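Surano releases Fevard 4, with new handling of blurred wrist camera images

Surano today released Fevard 4, a new version of its perception and grasp planning software for robot arms with a camera mounted at the wrist. The release is available to all current license holders at no added cost.

The main change is in how the software treats images taken while the arm is moving. Earlier versions of Fevard discarded any image that fell below a fixed sharpness limit and waited for the next one. On slow moves this made little difference. On fast moves, and in the last part of an approach when the gripper is close to the object, it could leave the planner working from an old position for several images in a row.

Fevard 4 keeps those images. The software reads joint speeds from the arm controller, works out how far the camera moved while the shutter was open, and uses that figure to estimate where the edges of an object lie within the smear. Each position estimate is passed to the planner with a confidence value. When confidence is low, the planner slows the arm. It stops only if confidence stays low for longer than a time limit set by the user.

"Our customers were adding pauses to their programs so the camera could settle," said Seija Jääskeläinen, head of product at Surano. "The pauses worked, but they added up over a shift. We wanted people to be able to take them out."

The development team used small colored blocks on a plain white table for much of the work. Blocks are easy to replace and easy to measure, and they give the software a hard problem when they touch, as two blocks side by side can be read as one larger object. The glossy table adds glare and soft shadows, both of which caused false edges in Fevard 3.

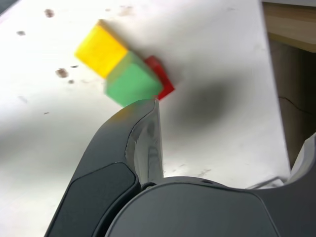
Segmentation in the new version runs on color and shape together and no longer depends on a complete outline. A block that is mostly hidden behind another is kept in the object list as a partial object, with a range of possible sizes. The planner will not try to grasp a partial object until a later view narrows that range, but it does plan around it, so that the fingers are not sent into space the object may occupy.

Surface marks are handled separately. Spots, smudges and scratches on a work table used to show up from time to time as very small objects, and users had to mask them by hand. Fevard 4 checks each candidate for a change in appearance as the camera moves. Marks that stay flat against the table are dropped from the list and saved to a surface map, which can be viewed and edited in the setup tool.

The gripper itself is also treated differently. At close range the fingers and body can fill much of the camera's view. Users load a model of their gripper once, and the software removes it from each image at the current finger opening before looking for objects. Reflections on metal finger plates are included in this step.

Surano tested the release on a set of 2726 recorded grasp attempts, which the company is making available to license holders along with the software. The set includes joint data, camera images and the result of each attempt. It can be replayed through the planner without an arm connected, so that users can compare settings before changing a running cell.

"The recordings were the long part," said Lempi Lehtinen, who leads the perception team. "We kept the bad ones in. If the arm missed a block or pushed it over, that run is in the set and it is labeled that way. A user who wants to tune the confidence limits needs to see those runs."

Other changes in Fevard 4 include:

A replay window in the setup tool that shows the camera image, the object list and the planned path side by side.

Separate speed limits for approach, grasp and retreat.

Log files that can be split by job, with a setting for how long they are kept.

Fixes for 22 issues reported by users, including an error that reset the camera calibration when two tools were swapped in the same program.

Programs written for Fevard 3 will run without changes. The new image handling is turned off by default for these programs and can be turned on one program at a time. Surano recommends running a new hand-eye calibration first, as the motion estimate depends on it more heavily than the old method did. The calibration routine has been shortened and now uses 5 arm positions.

Fevard 3 will receive security fixes until January. After that month, support will be limited to help with moving to the new version.

Release notes, the upgrade guide and the recorded test set can be downloaded from the customer area of the Surano website. Customers who use Fevard through a system integrator should contact the integrator before upgrading.

About Surano

Surano develops perception, planning and setup software for robot arms used in assembly, packing and laboratory work. Its products include Fevard and the Jutora calibration tool.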